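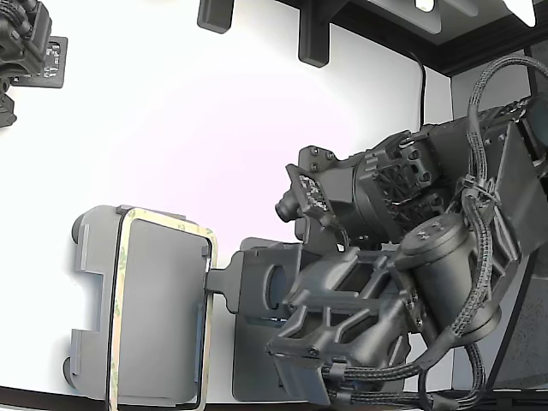

Notas da aula 6 – recolha de demonstrações (versão de 26 de novembro de 2025)

Ainda por rever. Falta a parte das métricas, fica para a próxima.

## Ponto de partida

Aprendizagem por imitação: a política só sabe o que está nos exemplos. Episódio = observações (imagem + estado das juntas) + acções, tudo com o mesmo relógio. Se o relógio falha, deita-se fora o episódio. Não se remenda.

Câmara no punho vs. câmara fixa:

- punho: vê bem o contacto, perde o contexto. Oclusão pela própria garra quando se aproxima
- fixa: contexto bom, contacto mau
- usar as duas se der. No Jeder usamos as duas desde junho

Cabos: contam como parte do sistema. Um feixe que puxa no fim do curso muda a trajectória do operador, e a política aprende isso também. Verificar a folga antes de cada sessão, com o braço nos extremos.

## O conjunto Daltcombe

534 episódios gravados, 394 aproveitados. A diferença, por ordem de peso:

1. dessincronização imagem/acção
2. operador parado a pensar mais de 4 segundos (cortar? discutimos na aula, ver abaixo)
3. peça mal assente no suporte logo no inicio
4. episódio sem etiqueta de resultado

Sobre o 2 – Maarten Van Wijk defende cortar as pausas, Issa Bitar prefere guardá-las e marcar. O argumento do Issa: a pausa costuma vir antes da correcção, e a correcção é o exemplo mais valioso que temos. Eu inclino-me para marcar. Quem fizer o trabalho pode escolher, mas tem de justificar.

## Variar o quê

Posição inicial da peça, orientação, luz, operador. Uma coisa de cada vez nas primeiras séries, depois misturar. Fundo branco e luz uniforme dão curvas de treino lindas e uma política que cai assim que alguém abre a persiana. Guardar sempre um grupo de condições que NÃO entra no treino.

Falhas: gravar também. Etiqueta `falha` + uma linha de texto livre. "correu mal" não serve, dizer onde.

## Protocolo da sessão (bancada Valtonen)

- calibrar a abertura da garra, anotar o valor
- confirmar que as câmaras gravam, abrir um ficheiro e ver mesmo
- dois episódios de aquecimento, não se guardam
- série, pausa, troca de operador
- etiquetar no próprio dia. No dia seguinte já niguém se lembra

## Para entregar

Grupos de 4. Um plano de recolha, duas páginas no máximo: tarefa, o que varia, critério de sucesso, critério de rejeição, quem opera. Enviar ao Eino Heiskanen, que trata também das marcações da bancada.

Leitura: relatório interno da Ferum, capítulos 2 e 3 (o 4 está desactualizado). Dúvidas sobre o formato dos ficheiros, falar com a Eero Lappalainen – corrijo, com *o* Eero.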